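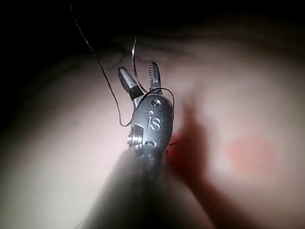 Glenys Stockdale

Suturing is my favorite thing to argue about. I spent years writing test procedures for machines before I moved over to surgical robotics, and nothing in that first career was half as interesting as a length of dark thread looped around the neck of a steel instrument. So much is going on there! You have two jaws, a wrist that bends in ways mine never will, slack that has to go somewhere, and soft tissue a very short distance away.

My view is that we need a shared, written, public standard for how thread is handled by robotic instruments, and that we need it before the automated versions arrive in numbers. We have good rules for whether a machine is safe to plug in. We have good rules for cleaning and for how the software gets tested. For the stitch itself we mostly have taste. Ask 6 experienced people when a loop around the wrist should be cleared and you will get a wonderful afternoon of conversation and no rule.

I know because I tried it. In April, Nnamdi Idahosa and I ran a small reading group at Vinau, where we both work on evaluation. We took 31 short clips from bench sessions and asked people to mark the moment they would want an automated system to pause and hand back control. For some clips everyone picked nearly the same second. For 16 of them the answers were all over the place, and those were nearly all about slack thread. One person would stop as soon as a strand passed behind the jaws. Another was happy to let it ride until the next pull, on the grounds that a loop around the neck is sometimes how you throw a knot in the first place.

Both of them are right, and that's what makes this such a good problem. A loop can be the plan or it can be the start of a snag. A human operator carries the difference in their head. A machine has to be told, and whoever tells it ought to write it down where the rest of us can read it.

What would I put in? Start with intent. Before it moves, an automated system should declare whether it means to wrap the thread, and any wrap it didn't declare should count as an event. Then tension: a limit for each thread size, with the log kept. Then the wrist. Most of our test sheets talk about the tips and say very little about the pulleys and pins and edges just behind them, where a loose strand is quite able to wander. I'd give that part its own page.

And I would write a rule about looking. If the thread leaves the lit part of the view, the system should say so and slow down. Plenty of what matters in these pictures sits close to the dark.

The usual objection is that it's too early, that a standard will freeze bad habits. I take that seriously. Nnamdi makes the case better than I do, and he'd rather see three more years of open test results first. But a first edition can be short. It can cover benches and practice tissue only, and it can carry an expiry date so that someone has to defend it or change it. The people I talk to who build these systems would love a target to aim at. They are tired of inventing their own pass mark and then having to explain it to every hospital separately.

We're putting our draft wording up for comment, all 3 pages of it. Please be rude about the tension section, which needs it. If you've got a better definition of "slack" than ours, I want to read it tonight.

Sep 12, 2026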